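Brikix Air Hockey Table, Lounge Series

Item no. 851
Sold by Lorura Games and Leisure

Overview

The Lounge Series is a full-height air hockey table for staff rooms, youth centres, student residences and larger family rooms. It has a white playing surface, a pale yellow rim and four square legs. The fan sits under the playfield and runs from a standard household outlet.

The table is sold in one colour only. Replacement rim sections are kept in stock and can be ordered one at a time. 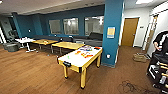
Delivery is to the ground floor unless you ask for stairs when ordering. The table arrives in 2 cartons, with the legs and hardware in the smaller one. Two adults can put it together in an evening. Keep the cartons until you have checked the playfield for chips and tested the fan. Freight damage has to be reported to us within 11 days.

Where to put it

Leave enough room at each end for a player to step back with an elbow out. Hard floors are easier than carpet for levelling. Each leg has a threaded foot that turns by hand, and a spirit level laid across the middle of the playfield will show which corner needs to come up. Check again after the first week, as the feet can settle.

Don't set the table over a floor vent or against a heater. The rim can move a little in very dry rooms, particularly in December and through the rest of the heating season.

Care

Wipe the playfield with a soft cloth and a small amount of rubbing alcohol. Don't use furniture polish or wax, which clogs the air holes. A blocked hole can be cleared with a straightened paper clip while the fan is running. Vacuum the fan intake every couple of months.

Drinks should be kept off the rim. Stains that have soaked in are not covered by the warranty.

Stistetus Score App

Scores can be kept on any recent phone with the free Stistetus app. Tap the left or right half of the screen after each goal. It also stores league tables and player names. No account is needed, and the app works without a connection.
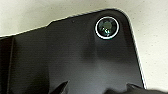

What looks like a phone lying face down, camera near the upper right corner.

Warranty and parts

The fan motor is covered for 1000 hours of play, and the frame and legs for two years from delivery. Pucks, mallets and felt pads are wear items and aren't covered. Özkan pucks fit this table and are a bit quieter than the standard ones.

For parts, write to Lurdes Louro at the service desk with your item number and a photo of the damaged piece. Orders for schools and community centres are handled by Friederike Kleinschmidt, who can also quote on more than one table.

Page updated July 19, 2020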